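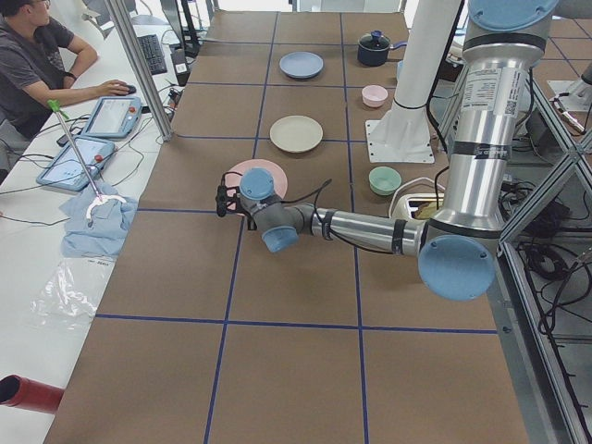
No. 38

I have been putting off writing about the planner, mostly because the last time I complained about a planner on this blog I got more mail than I get for anything else, and half of it was from people selling one. But it's January, the build is green, and I've spent long enough staring at plates that I may as well get a post out of it.

The job is setting and clearing a table. Plates, bowls, a cup, a pot, a toaster that mostly exists to be in the way. Tape on the paper marks off the cells, and the software is supposed to take a goal like "pink plate to the next cell over" and come up with a grasp, a path and a release. Put like that it sounds like something a person could write in a weekend. I have met people who say they did.

We moved over to Tristard in the fall. For anyone who hasn't had the pleasure, Tristard is a task and motion layer: you give it symbols at the top ("on", "in", "clear") and it hands trajectories to the controller at the bottom, and in between it does some searching. The pitch is that you stop writing state machines. My own state machines were ugly, I'll grant that. I had one file of 2,000 lines whose only purpose was deciding which arm should go first. I don't miss it.

What I do miss is being able to read why something happened. When the old code refused to pick up a plate, there was a line number. When Tristard refuses, I get "no feasible refinement" and a tree dump. The tree is very pretty in the viewer. I have yet to find a bug by looking at it.

Take the rim grasp. Plates are flat and low, so you can't get fingers under them from the top, and the only sensible thing is to pinch the edge. The grasp sampler knows this in principle. It generates candidates all the way around the rim, scores them, and throws away the ones in collision. Except that the collision check it ships with treats the tabletop as a box with a safety margin, and a rim grasp needs a fingertip inside that margin. So every good candidate gets thrown out and what's left is a handful of bad ones where the wrist is tipped over so far that the forearm wants to go through the toaster. The planner then reports, quite truthfully, that it can't do it.

The documented fix is to "tune the margin." I tuned the margin. At 2 millimeters we got grasps, and we also got a finger dragging along the paper on approach. The fix I ended up with is to switch off the table-to-finger pair for the last bit of the approach only and let the force threshold catch the contact. That's a special case for plates, in a system we bought so we could stop writing special cases for plates.

Nivaldo Assunção, who has the desk across from mine and more patience than I do, thinks I'm being unfair. His view is that any planner looks dumb if you feed it a sloppy model of the world, and our model is sloppy. Fair enough. The plate meshes came from a catalog, the raised rim on ours is a different shape, and the toaster in the planning scene was a plain box until I got around to fixing it. He also pointed out that the cables on the arm aren't in the model at all. They aren't in anybody's model. You put a fat cylinder around the forearm and hope.
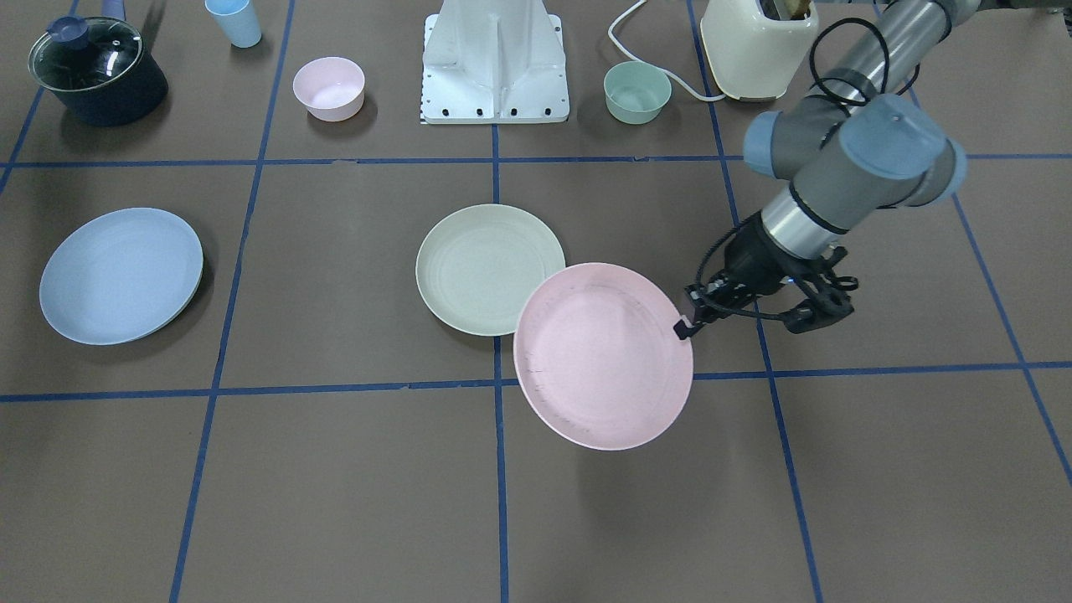 Then there's what happens after the fingers close. Hold a plate by one edge and it tips, and the question of where the plate is becomes more interesting than the software would like. Tristard assumes a rigid attachment at the moment of closing, meaning the plate stays at whatever angle it had on the table, forever, in the planner's head. A few degrees of sag doesn't matter in open space. It matters a lot when the far rim is passing close to another plate. The planner sees a gap. I'm less sure.

Perception ought to fix this, and on paper it does. There's a node that re-estimates the pose of a held object. I turned it on and the estimate jumped between two answers, because a round plate with no pattern on it looks the same from every direction around its axis and the tracker kept picking a new favorite. The position was fine. The rotation was noise, and the planner dutifully replanned for each new rotation of an object that has no meaningful rotation. There's a symmetry flag. It was off by default. The page that mentions it is in the section on bottles.

With the flag on, things calm down. With the flag on and the replanning rate dropped, they calm down enough that I'd let someone else press the button. I still keep the pendant within reach, and I'd think less of anyone who didn't.

A few numbers since people will ask. My test is 40 plate moves in a row with the bowls and toaster left where they are. I'm not going to post a success rate. I changed too many things between runs for it to mean anything, and I've read enough posts where the rate was measured on the afternoon it looked best. If I do it properly, with the config frozen and the starting poses logged, I'll put up the whole table, failures included.

Someone from Waldale wrote to say their scheduler would sit on top of all this and handle the two-arm part. Maybe it would. The demo they sent has the arms working at opposite ends of the table, and I could schedule that with a kitchen timer. What I'd want to see is both arms wanting the same cell, one of them already holding something. The old ugly file handled that case by making one arm wait, every time, and for all the searching Tristard does, waiting is what it picks too. It just takes longer to get there.

I haven't decided whether to go back. Probably not, if only because the grasp sampler is decent now that I've pulled half of it apart, and the logging hooks I added mean I can see which check killed which candidate. Those should have been in the box. I've sent the patch upstream and it's been sitting there. If you're fighting the same "no feasible refinement" message, start by dumping the rejected grasps with the name of the colliding pair next to each one. Mine all said table and fingertip.

Next up is the pot, which has a lid that the planner believes is welded on.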